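Teaching the Sturnel to tidy a sofa: a first weekend with the two-arm kit

Posted Oct 29, 2021 by Souad Chraibi

I have wanted to try one of these for ages, so when Galtunwood put the Sturnel two-arm kit on their loan scheme I got my name down the same morning. What follows is how I got it picking up cushions and pillows and putting them back on a sofa. It's a lovely first job for a home robot (soft things, nothing breaks, and you can see straight away when it's gone wrong!) and you don't need to write any code for it.

What you need

The Sturnel kit with both grippers fitted
The tablet it comes with, charged
A sofa, and at least one pillow that you don't mind getting pinched
A clear patch of hard floor in front of the sofa
About 60 minutes for the first go

Step 1. Park it properly

Roll the base up until the sofa seat is within easy reach of both arms, then lock the wheels. I started too far back and the arms spent the whole time at full stretch, where they're slower and a bit wobbly. Closer is better than you'd think. On carpet the base can settle after you lock it, so give it a minute and check again. Tiles are no trouble at all.

Move any cables well out to the sides. The gripper leads need some slack too, so lift each arm by hand through its whole range before you switch the motors on, and see that nothing pulls tight.

Step 2. Set the grip

Open the Hands page on the tablet and choose Soft. The grip slider runs from 0 to 100 and the kit arrives set for boxes, which is far too strong for bedding. I ended up at 15 for a plump pillow. Flat cushions with a slippery cover want more.

Do this for each hand separately. I changed the left one, felt very pleased with myself, and then wondered why the right was still squashing everything.

Step 3. Show it the move

Press Teach, take hold of the arm above the wrist and guide it through the job: down to the pillow, close, lift, across, lower, open. Go at a normal pace. If you creep along, it creeps along when it plays the move back, and you'll be there all afternoon.

Pinch the pillow near an edge and let the rest hang. I tried grabbing the middle at first and the fingers just sank in and slid off. With a good bit of fabric between them it holds on beautifully, and the right arm can swing a pillow about at quite a speed while the left waits with its fingers open.

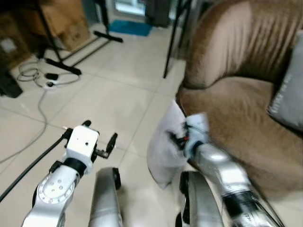
Step 4. Play it back

Record the move 3 times with the pillow starting in a slightly different spot, then press Blend. The tablet works out a path from all of them. Keep a hand on the stop button for the first run and stand to the side, well away from the elbows.

If it misses, look at where the fingers close. Too high and you only need to drag the pick point down on the tablet. Too far left or right usually means the base has moved, so go back to Step 1.

Step 5. Bring in the other hand

Once one arm is reliable, tick Pair and teach the second arm to steady the sofa cushion while the first puts the pillow down. I'm still working on this. Percy Sánchez on the Galtunwood help line suggested teaching the arms one after the other and joining the moves later, and it's much less fiddly that way.

So is it any good?

I'm really taken with it. Teaching by hand is a joy, and the soft grip is far gentler than on the Ocampo I borrowed in May. My grumbles are the tablet, which goes to sleep in the middle of a recording, and the manual, which skips Pair completely. I'd also like longer gripper leads.

Blankets next. Dumisani Sibiya has left some folding moves on the owners' page and I'll be trying those first.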